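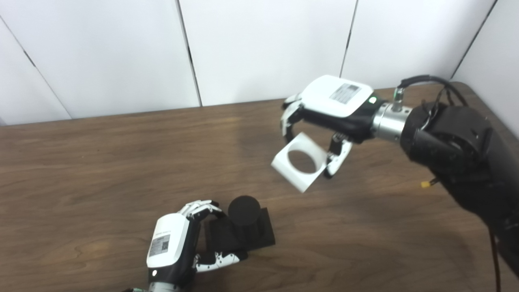 Chathurika Marikar asked us on her first visit why anyone would still move a robot by hand when software could plan the whole motion. She gets that question from her own customers now, and we still get it most weeks.

Our answer is that some jobs are easier to show than to write down. Fitting a plate with a hole over a peg takes a person a second. Writing out how each finger should give as the plate starts to bind takes a good deal longer, and the result usually works for one plate.

Arkier was started by Ewan Donnelly and Toshio Uchida, who met while repairing packaging machines at Vorkerport. We teach two-handed assembly to robots. One of our operators wears a pair of sensing gloves and drives both arms from a desk, watching through the cameras on the robot. Every joint position is recorded along with the video. For slower tasks we skip the gloves, switch the arms to free-moving mode and guide them by the wrists.

A normal task gets 700 demonstrations. Simple ones need fewer. The longest we have taken on, a valve body for Talukder, went to 3000 and kept two operators busy until May.
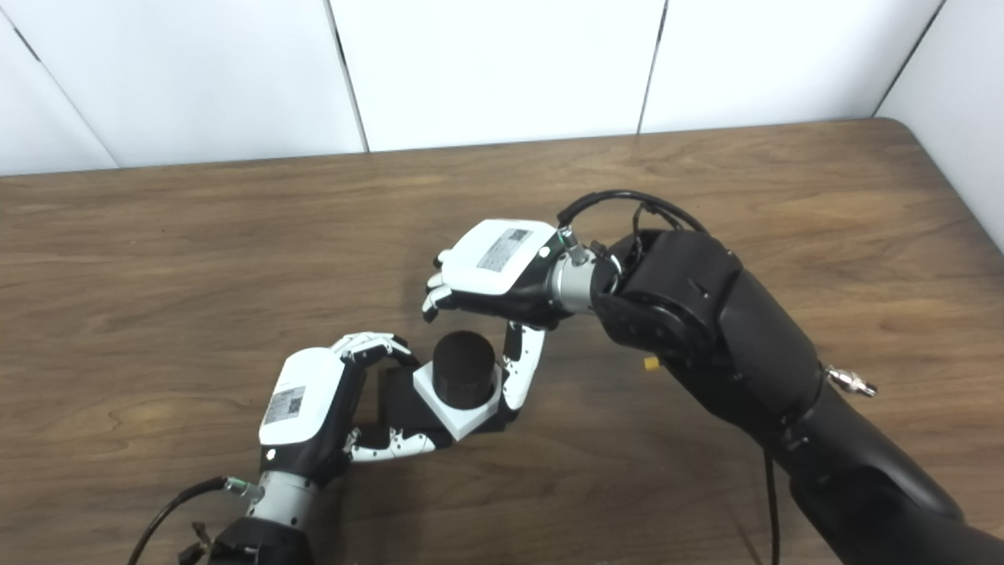

We keep the bad runs too. If an operator drops a part, picks it up and carries on, the run is labeled and stored with the rest, and the customer can decide whether to train on it. Pranab Rathnayake checks the labels. Abenezer Tsegaye trains new operators, who spend their first 146 runs on practice blocks before anything they do goes into a customer's set.

Our workshop is at Warkach, on the ground floor. Customers send us parts and drawings, and we make the fixtures ourselves. You are welcome to come and try the gloves. Most people find the thumbs hard and everything else fairly quick to pick up.

We have 579 tasks in our library, and any of them can be licensed without new recording. For new work, write to the office with the part size, the weight and how tight the fit is.

Page last updated Aug 1, 2026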